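3.2 Table coverings and the problem of the clean sheet

The literature on household surfaces is generous towards the things that stand on them and rather stingy towards whatever lies underneath. Godoy, the larger of our two archives, holds 2,567 entries on table settings, packing and tidying. Of these, 1,151 mention a covering of some kind, usually in the tone one reserves for the weather. We asked what a covering does for the person working over it, and began with the cheapest one going, a large sheet of white paper on a light wooden table (Figure 4).

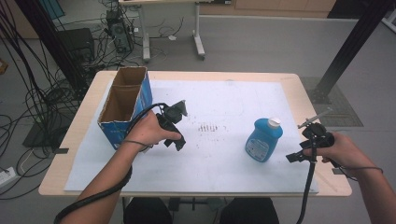

Figure 4. Paper-covered table with an open cardboard box and a white-capped blue bottle. Marks are visible near the middle of the sheet.

Paper has two virtues in a study of this sort. It gives every object the same dull background, and it keeps a record. The second virtue soon becomes a nuisance. A sheet laid slightly short of the table's edges, with a band of pale wood left showing, looks deliberate and even a little ceremonial. Once it has collected a few smudges it looks like a tablecloth after a family lunch, and people begin to treat it as one. Participants in the Trivholm sessions set bottles down with noticeably less care on a marked sheet, a finding that will surprise few parents.

Coders working from the Heltudden protocol were asked to rate cleanliness on a scale of 15 points, which proved to be more points than anyone had opinions. Agreement was good at the filthy end and poor everywhere else. Much of the trouble lay in the pale middle of the scale, where a surface such as the one in Figure 5 is evenly lit, smooth and greyish white, and still not perfectly clean. One coder called this sort of thing "fresh"; Benedito Toledo, coding independently, preferred "tired". We kept both words in the notes and collapsed the scale to four points, as the Heltico manual had advised in a footnote we had all skipped.

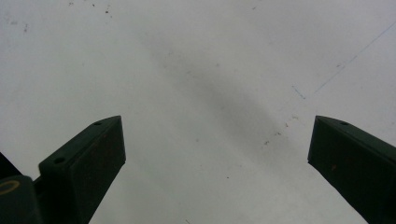

Figure 5. White surface at close range.

Collapsing the scale did not settle the question of when a covering should be changed. Our first rule, to replace the sheet when it looked dirty, depended on how near the coder happened to be standing. Close up, the white in Figure 5 shows small dark specks and smudges as well as faint mottling, and soft variations in the light account for the mottling alone; the grey specks and smudges in Figure 4 are a different matter. The revised rule allows a sheet to stay until a mark could be mistaken for part of an object placed on it. Disputes over the wording are taken up in the next section, at greater length than the paper deserves.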